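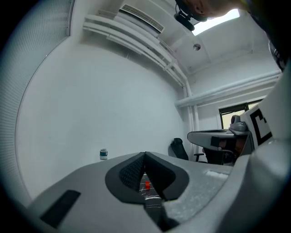 Do two finger pads on a parallel gripper have to be the same material?

They don't have to match, and plenty of people run a textured pad against a smooth one. What matters is that the pair holds the part you are picking and that you use the same pair through a whole comparison. If you change pads halfway, throw out the earlier numbers or keep them in a separate column.

Hand-held gripper vs. leader arm for collecting small cube picks
Posted in Grippers and End Effectors
3 replies

benchleft

I have to pick between two ways of collecting demonstrations and would like to hear from people who have used both. The task is simple. Pick a small cube off a dark tabletop and put it in a tray. The robot that will run the policy is a Henness arm with a two-finger gripper.

Option one is a hand-held gripper with a wide-angle camera on it and printed markers for tracking how far the fingers are open. Option two is a Grirkoletti leader arm that drives the Henness directly.

I did 106 picks with the leader arm in March and the data is clean but it was slow. My wrist was sore by the end. The hand-held one is much faster. I got more than that before lunch on the first day. My concern is that a fair number of the hand-held episodes get rejected by the processing script because it loses the finger marker, and I don't know if that is normal or if I have something set up wrong.

Specific things I would like to know:

How many episodes should I expect to lose with a hand-held tool?
Is a fisheye lens worth it, or would a normal lens be easier to work with?
Does it matter that the hand-held fingers are a bit shorter than the ones on the Henness?

Budget is not the main issue. I already have both on loan until the end of the month and can keep one.

ratchet_and_pawl

I have used both, though my leader arm was an older Shin and not the Grirkoletti.

On lost episodes: our first batch with the hand-held tool was 763 picks and the script threw out far too many. Nearly all of those came down to two problems. The first was lighting. The marker was on glossy paper and a ceiling light was reflecting off it at certain wrist angles. We reprinted on matte paper and stuck it on a flat backing. The second was that the exposure was on auto. When the camera turned toward a window the picture got dark and the marker went with it. Lock the exposure. Pick a value where the marker is readable in the worst direction you are going to point the thing and leave it there. After that we lost 13 out of the next 1,000 and I stopped worrying about it.

Check how your marker is mounted too. If the panel flexes when you squeeze the trigger, the opening width you calculate from it will wander even when the detection is good. You can test this in a couple of minutes. Close the fingers on a block of known width, squeeze hard, let up a little, squeeze again, and see if the reported width moves. Ours did. A second screw fixed it.

On the lens: keep the fisheye. The tracking needs to see walls, corners, furniture, anything with edges that stays put. With a normal lens close to a plain dark table there is very little to lock on to. Yes, it bends everything. You calibrate once and forget it. Recalibrate if the camera gets bumped or you touch the focus ring.

On finger length: it matters. Either change the fingers on the Henness so they match or correct for the offset in the tool frame. I would change the fingers. The pads were the cheapest part of our whole setup, and when both sides are the same the camera view is the same too, as long as you mount the camera in the same place on the arm.

If the task stays as simple as you say, I would keep the hand-held one. If you later need anything with force, such as pushing a connector home, I would want the leader arm, and only if yours has force feedback. My Shin did not.

greaseport

leader arm. I tried a hand held one and hated it. the tracking jumped all over the place and I spent more time on the script than on picking. with a leader arm whatever you do the robot did it too so you know the motion is possible. with the hand held you can do moves the arm can't reach and you don't find out till you replay it

tray_nine

The reach point above is fair but you can handle it. Put tape on the table to mark the area the arm can cover and stay inside it, and don't roll your wrist farther than the robot's last joint goes. We also run every episode through a reach check before training. It takes the joint limits from the arm file and flags anything outside them.

I compared a Sollano hand-held against a leader arm last year for a job sorting small plastic parts. I don't have the exact counts with me, but the success rates of the trained policies were close enough that I could not say one was better. The hand-held data took much less time to gather. The leader data took much less time to clean. Add both before you decide, not just the gathering.

One thing I would do differently is vary the start position more. I began nearly every pick from the same height with the part centered between the fingers, and the policy was poor whenever it started off to one side. Start high, start low, start with the cube out of line with the gap and bring it in.

Also note that lengths of episodes will differ a lot between the two. People move faster with the tool in the hand than through an arm. Slow the playback on the Henness at first or you will hit its speed limits and it will fault.

benchleft

Thanks all. Exposure was on auto. I locked it and reprinted the marker on matte paper and am running another batch this afternoon. The width test shows a small drift when I squeeze, so the panel is getting a second screw as well. Will order longer pads for the hand-held tool to match the Henness, and do the tape on the table.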